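Home > Newsletter > Standards watch

Bin picking gets a code of practice, and we have doubts

8/15/20

The Lendale working group put out its draft code for robot bin picking in June. It has 54 clauses, it is meant to be voluntary, and two of our readers have already been asked by customers to say in writing that they follow it. So much for voluntary.

We have read it through. A fair amount is plain good sense: write down which gripper you used, say what counts as a pick, report the failures along with the successes. We would have thought people did this anyway, but having sat through the Brulitz and Vallejo demonstrations last year we can't claim that. One firm quoted a rate from 112 attempts and left out every pick a person had helped along.

Our trouble is with the part on test conditions. Clause 31 wants the bin "clean, matt and free of fixings that could affect sensing". Whoever wrote that has a tidier workshop than most of our members. Reflections are a real nuisance for cameras, and so is dust, and both turn up in working bins every day of the week. If a test may only be run without them, the figure at the end of it tells a buyer very little. The Osa trial sheet, which the draft mentions once in a footnote, takes the other road. You may have what you like in the bin so long as you declare it.

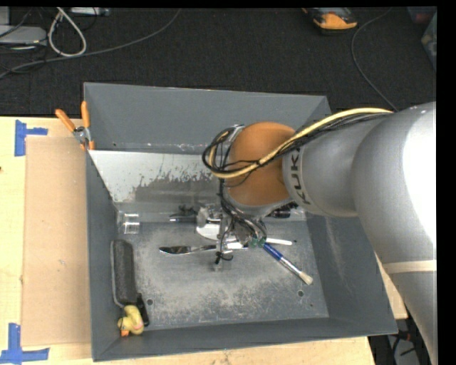 What a declaration would have to cover

Take that bin and try to fill in the Lendale form. There is a box for "object class" with room for one answer. A table knife, a paintbrush, a foam roller and a rubber duck do not make a class. There is no box for the mirror-like panel clamped at the rim, and none for the white dusting on the floor. Under Clause 31 the whole thing simply fails before the arm has been scored on anything, and we think it is a more useful test than a crate of matching blocks.

Cables get one line, "suitably managed". Suitable to whom? A code that asks for gripper payload to the gram could say how much slack is allowed at the wrist, or at least ask for a photo.

Then there is the paperwork. The full record runs to 124 entries per trial. A big supplier will hand that to someone in an office. A small shop will copy last month's answers and change the date – we have all seen it done with risk assessments.

Our reply to the group asks for Clause 31 to be dropped, the Osa wording put in its place, and the record cut to whatever fits on two sides of paper. Members who disagree should write in before the next issue.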